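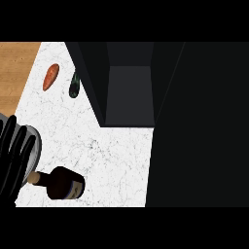
Furkurden canteen kitchen trains its new robot in simulation first

The company kitchen of Duseck in Furkurden will get a robot for clearing and sorting its worktops in February. Until then, the machine practises only on the computer. The kitchen staff can follow the exercises on a screen beside the serving hatch, where a simulated gripper works on a marble counter with a carrot, a bottle and other kitchen things lying on it.

The software comes from the firm Helteo, and the exercises are prepared together with the cooks. So far 3,213 practice runs have been stored. After each shift, two members of the kitchen team look through a selection of them and mark the moments where they would have used their hands differently. A bottle lying on its side, for instance, is for them a thing to pick up before anything else is moved.

Duseck serves 225 lunches on a normal working day. The clearing between breakfast and lunch takes 70 minutes, and it was always given to the newest people in the team. According to the company, no job will be lost. The two kitchen assistants who do most of the clearing now will move to cold dishes, and they have already begun a short course for this. Their pay will stay the same during the course and will be looked at again afterwards.

Not everyone in the kitchen is satisfied. The works council has asked that the cooks may stop the machine at any time without giving a reason, and the management has agreed. Still open is the question of who must clean the gripper in the evening. The assistants say that this is extra work and should be counted as working time.

The robot will begin at one worktop only, in the morning hours. The neighbouring firm Sperling, whose 71 employees also eat in the canteen, has been informed that lunch may start a little later in the first days.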